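Friday, Serkstead

Jewelry sorting again, both grippers, the peach tray.
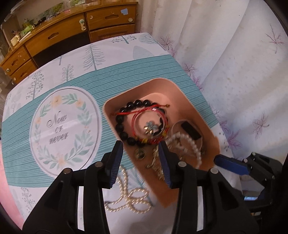

## Morning

Started at 8:30. Baiba Tamošiūnaitė had the room set up before I got there and the Zallow software was already running on the laptop. We are at episode 1076 on the jewelry task, which leaves more to do than I would like before the end of March.

The job today was tray to table and back: pick a piece out, lay it on the cloth, let go, move on. Pearls first, then chains, then the string bracelets. The pearls are easy as long as you take them at a spot where they lie flat. The fine gold chains are slow. They tangle with each other and with whatever else is near, and half the time you lift one and get three.

The first hour was fine. I had a slight drag in the left trigger and wrote it on the sheet, but it had felt like that on Wednesday too and I didn't stop for it.

## The fault

At 10:50 the left gripper did not open. I had closed it on a pearl necklace, moved it over the edge of the tray, and let the trigger go. The fingers stayed where they were. I squeezed again and released, same thing. Then on the third try they sprang open all at once and the necklace dropped a few inches onto the cloth. No damage to it that I could find. I checked the clasp and ran the string through my fingers.

The log was the worse part. It had the gripper down as fully open for the whole time it was shut. So the recording shows a closed gripper and the numbers say open. If that went into the training set without anyone catching it, the arm would be learning from wrong values.

I stopped, wrote down the episode number and called Baiba over. She tried it with nothing between the fingers and got it to stick once in 12 tries. With a necklace in it she got it on the second try. So it is worse under load, but it isn't only the load.

## What we found

We took the left one off the job and opened it on the other bench. Two things:

- A hair-thin piece of chain, one broken link with a bit of wire, was wedged in the linkage near the pivot. It must have come off one of the old necklaces.
- The sensor plug was not fully seated. It looked fine from outside. Push it with a thumb and the reading jumped.

The link explains the sticking and the plug explains the reading. I don't like that we had both at once, and I am not sure the plug wasn't loose well before today. Baiba thinks the bumping from the stuck fingers worked it out. I think it could be older – the drag on Wednesday bothers me now.

She called Grindus in the afternoon, who supply the linkages. They said to clean the pivot, not to oil it, and to send them pictures. They will look at whether a cover can go over that gap. No date given.

## Checking back

The dull part of the day. I went through the earlier episodes on the laptop, comparing the recording to the open and close values. I started at 1076 and worked backward. Found four more where the reading lags by a noticeable amount, all from this week. Marked them as bad and moved them out of the folder. Baiba will run a script over the rest tonight, all 2255 including the set from Grīnberga, which was made with the other pair and should be clean.

Two of the four were mine from Wednesday. I should have stopped when I felt the drag.

## Changes from now on

1. Open and close each gripper ten times before the first episode and watch the value on the laptop.
2. Push the sensor plug in by hand at every break.
3. Any drag in the trigger means stop, even if it goes away.
4. Go over the chains for broken links before they go in the tray.

I did number four before leaving. Took out one gold chain with an open link and put it in an envelope.

The left gripper went back together at 4:15 and ran clean for the rest of the day, but I only did short tests with it and saved none of them. Baiba wants a full hour on it before it counts as fixed. Home by six, hand sore from the trigger.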